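Section 4. Fitting and Checking the Fingers

These steps apply to the Orneck hand-held gripper built from the Unemov plate kit. Have the plate, two fingers and the trigger handle ready before starting.

1. Slide each finger onto its carriage until the slot lines up with the screw hole.
2. Insert the screws and tighten by hand. Do not use a power driver – the printed threads strip easily.
3. Squeeze the handle fully and confirm that the fingertips meet along their whole length.
4. Release. The fingers must open to 90 mm. If they stop short, loosen the carriage stop by 2 turns and repeat step 3.

Note: Left and right units are mirror images. Read the label on the plate before fitting parts.

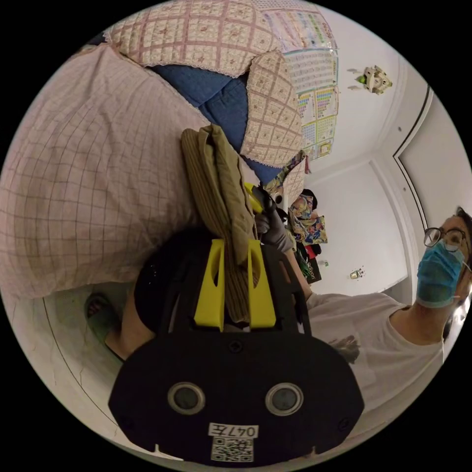 5. Close the fingers on a folded garment and lift it clear of the surface. Hold for 17 seconds. Thick or ribbed cloth is a better test than a thin sheet.
6. If the cloth slips, replace the finger pads and go back to step 3.

Caution: Keep bare fingers out of the gap while the handle is being squeezed. Wear close-fitting gloves – loose cuffs can catch in the carriage.

Record the result on the build sheet, then continue with Section 5, Camera Mount.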